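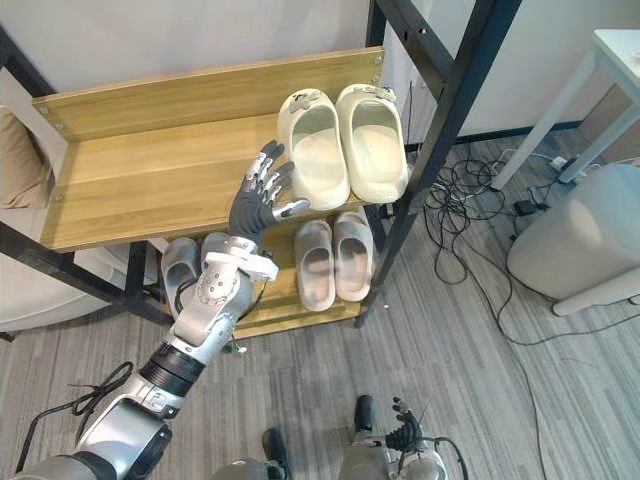

Sokol is the humanoid robot program at Skostemer, a residential conference center on the edge of Brosberg. Its robots tidy slippers, straighten racks and set out pairs for guests in the center's lounges and bedroom hallways. The program is known mainly for how closely the housekeeping staff were involved in it, and for the changes it brought to their working day.

Background

Skostemer asks guests to leave outdoor shoes at the entrance and lends slippers for the length of the stay. The custom is as old as the center itself and much loved by regular visitors, but it makes a surprising amount of work. The center owns almost 4000 pairs in several colors and sizes. Guests swap them by mistake, leave one under a sofa and the other in the sauna, or put them back heel first, sideways or on the wrong shelf.

Before Sokol, racks were put in order twice a day by housekeepers, usually between cleaning rooms. The lower shelves meant kneeling or bending at every stop, and the job was regularly named in staff surveys as the one people would most like to give up. Skostemer had earlier tried a system of numbered pegs, which guests ignored cheerfully.

Operation

A Sokol robot works at one rack at a time. It has two arms ending in hands with separate fingers, which suits a task where the objects are light, rounded and rarely lying quite the same way twice. Software from the firm Skanero matches left and right slippers by shape and color, then plans the order in which they are moved. Soft molded soles were a challenge in early tests: a grip firm enough to lift a slipper could also push its neighbor off the shelf. The usual answer is a nudge. A fingertip against the strap or heel is often enough to bring a slipper into line, with no lifting at all.

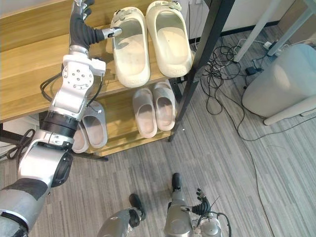
Slippers that need washing are still picked out by people. So are single slippers, which go on a shelf in the linen room known to everyone as "the orphanage." The weekly reunion of orphans with their partners is done by hand on Monday morning, and staff have turned down an offer to automate it.

Effects on staff

The housekeeping team numbered 42 when the program began, and Skostemer agreed beforehand that no position would be cut because of it. Most of the time saved went into room cleaning, where the target per room was raised by several minutes. Housekeepers had asked for this for years, and it is widely seen as the best result of the whole program.

New duties appeared as well. Each shift has a rack lead, a housekeeper trained to start and stop the robot, correct its choices and show it unfamiliar footwear. Training takes 20 hours and brings a higher pay grade. Several rack leads had never worked with any machine more complicated than a carpet cleaner, and their notes led to real improvements, among them a slower arm speed when someone is kneeling nearby and a pause button within reach of the floor. 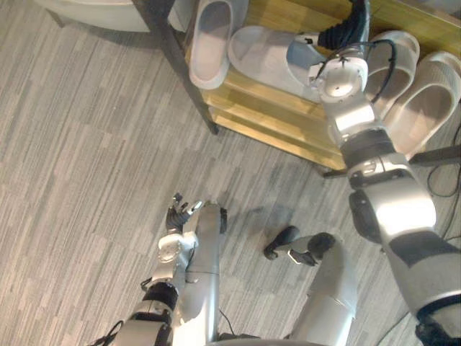 The robot at a low rack of white slippers, with its left hand open.

Some complaints remain. Rack leads are called away from cleaning when a robot stops, and on busy days this can break up a shift badly. Night staff also pointed out that rack tidying had been a quiet spell in which two colleagues could talk, and a shared coffee break was added to the rota after they raised it.

Name

The center took the name from sokol, the word for "falcon" in several Slavic languages. Housekeepers mostly call the robots "the butlers."

See also

Humanoid robot
Hotel housekeeping
Service robot
Slipper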